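Report on the Visit to the Druren Handling Laboratory, Fliltville

Submitted by Augustina Gyamfi for the Equipment Evaluation Group

1. Purpose of the visit

Members of the Equipment Evaluation Group visited the Druren Handling Laboratory in Fliltville on Sunday, March 10, 2024. The laboratory opens its benches to outside groups twice a year, and the Group had asked in February to see the hand-held grippers that Druren is comparing for cloth handling. The Group was represented by Kojo Laryea, Adjoa Yakubu and the undersigned. Our hosts were Mererid Gethin, head of the laboratory, and Ayuba Agbenyega, who is responsible for the recordings.

2. Program

The morning was given to a presentation by Ms. Gethin on the selection of finger pads. The laboratory has tested the Makuris and Kuhlmann pad sets on the same hand-held tool, with the camera mounting unchanged between trials. Each set was used for 256 grasps on a fixed list of household textiles. Fleece and toweling gave the fewest slips. Thin satin gave the most, and a large part of the discussion concerned whether a softer pad would help or would simply wear out sooner.

Mr. Agbenyega then explained how the trials are recorded. Of the first 600 recordings made in home settings, 167 were set aside on review, most often for a grasp that began before the recording did. The operators now pause with the fingers open before every approach. Mr. Laryea asked whether the wide lens could be replaced with a narrower one. The laboratory has tried this and went back to the wide lens - the narrower view lost the hem of larger garments as soon as the tool came close.

After lunch the visitors were able to handle the tools themselves. Two were available at the bench, one with each pad set. Ms. Yakubu found the Kuhlmann set easier to close evenly on a thick fold, while Mr. Laryea preferred the Makuris set for picking up a single layer. Both remarked on the weight of the tool after a quarter of an hour of continuous use. The trigger has a long travel, and operators with small hands are said to rest the tool on the edge of the work surface between grasps.

3. Observations

The comparison is carefully run and the records are in good order. The Group noted, however, that the laboratory does not yet measure closing force at the pad, so that differences between operators cannot be separated from differences between pads. Ms. Gethin acknowledged the point and intends to add a force reading before the next round.

The home recordings were of particular interest. Bench trials use a plain gray mat, and a grasp that is simple there becomes harder to judge on a soft, printed cover with other textiles lying close by. The Group considers that any purchase decision should rest on both kinds of trial.

4. Recommendations

It is recommended that the Group borrow one tool with both pad sets for a month, that the textile list be extended to include knitted items, and that Mr. Agbenyega be invited to present the review procedure at our next meeting. Loan terms are to be agreed with Ms. Gethin.

5. Home setting, maroon or dark red cloth
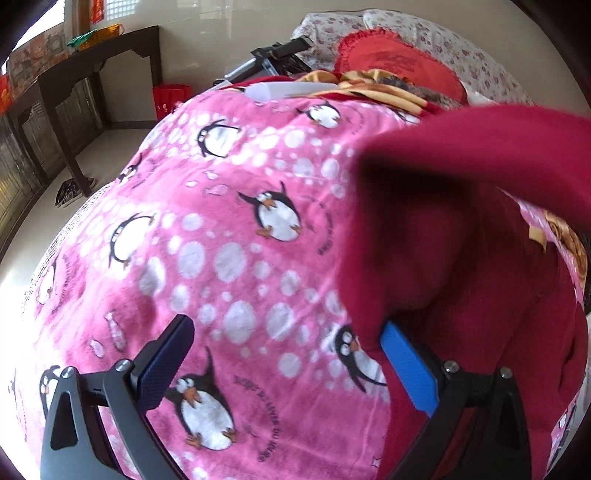
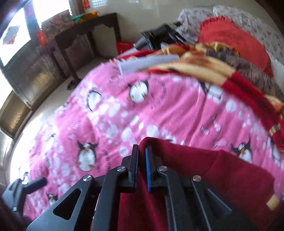
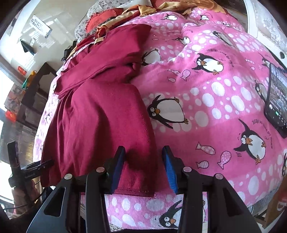
Hand-held gripper with blue pad on the right finger, at a bed with a pink penguin-print fleece blanket. In the second picture the cloth is held between the two fingers.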